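Two Afternoons I'm Not Getting Back

1/16/23

So I promised a post about the glove, and I've been putting it off, mostly out of embarrassment. If you've been reading for a while you know our little group has been recording hand motion for the Dikik arm, so that the arm can learn to pick soft stuff out of bins without crushing it or flinging it across the room. We got the whole thing running before the holidays and I was unbearably smug about it.

Then I played the first batch back through the arm with nothing in the bin, and the gripper drove itself straight into the plastic wall. I hit the stop button (late, I was holding a sandwich) and the wrist joint threw an overload fault. No people anywhere near it, thank goodness, but there's a nice crack down one side of that bin now and I had to fill out the form.

My first guess was the Wernelex controller, because I always blame the controller. I went through the logs and the commands were fine. It did exactly what it was told. It had been told to put its fingers 13 millimeters to the left of where a human hand had been, and over there is plastic. 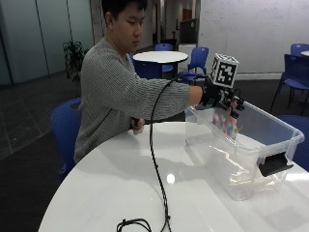

The tracking is where I should have looked first. Position comes from a printed marker cube strapped to the back of the glove, and everything else gets worked out from that, so if the cube shifts even a little on its mount, the software thinks the entire hand moved. It's a lot to ask of one mount. The cube rides up above the wrist while the glove hand reaches down into a clear bin, and there's a black cable coming off near the wrist and looping up before it falls to the table. I had spent two afternoons on camera calibration and never once thought about that cable! If it snags, it pulls on the glove. A pull doesn't have to be dramatic, either — you'd never feel it while you were busy grabbing something.

Masanobu Morikawa is the one who spotted it. He asked me, very politely, whether I had ever compared the cube's position at the start of a session with its position at the end. I had not. We pulled up the 5 longest recordings and the offset crept in the same direction in every single one. It starts out as nothing, and by the end you've got a robot that wants to punch a bin.

The other check was the handheld gripper, which has its own camera and doesn't care what the cube is up to. I should have been using it from day one. It's a fisheye, so everything looks like the inside of a soup bowl, but it gives you a second opinion on where the bin wall is, and that was the exact thing we were getting wrong.

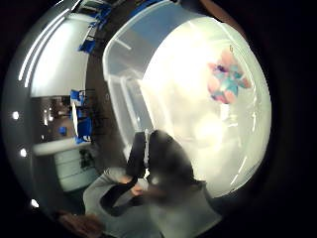

Gripper cam, right up against the bin, with the pink and teal target showing through the plastic.

Lining the two up was tedious. Memico (our labeling tool, which I complain about a lot and will keep complaining about) only lets you scrub one stream at a time, so I had two windows open and a notepad with timestamps all over it. But once I had them matched, the wall in the gripper view and the wall according to the glove agreed early on and then slowly parted ways. That settled it for me.

The damage: we have 2,000 recorded grasps and I don't trust the later part of any long session. Some of those can be corrected, if the drift is smooth enough to subtract. The ones with a sudden jump are going in the trash. I was grumpy about it for a whole evening. 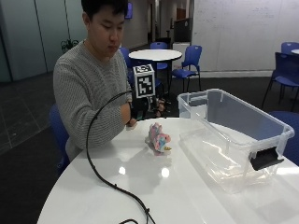
As for what's changing, the cube mount gets a locking screw and a dab of thread glue. The cable gets a clip at the forearm with some slack before the glove, so a snag pulls on a sleeve and leaves the tracker alone. Sessions get shorter, with a re-zero against a fixed block before and after. And playback now has a keep-out zone around the bin walls plus a much lower force limit, so if we goof up the data again the arm should just stop and sulk. I'm a little ashamed that last one wasn't there already. It took me less time than filling out the form did.

Imai makes a stiffer mount that I've had my eye on, but I'd like to see how far the screw gets us before I spend money. If you've used theirs with a glove, tell me in the comments whether it digs into your hand. The new bin is on order, and I plan to have the cleaned-up set back on the arm by April.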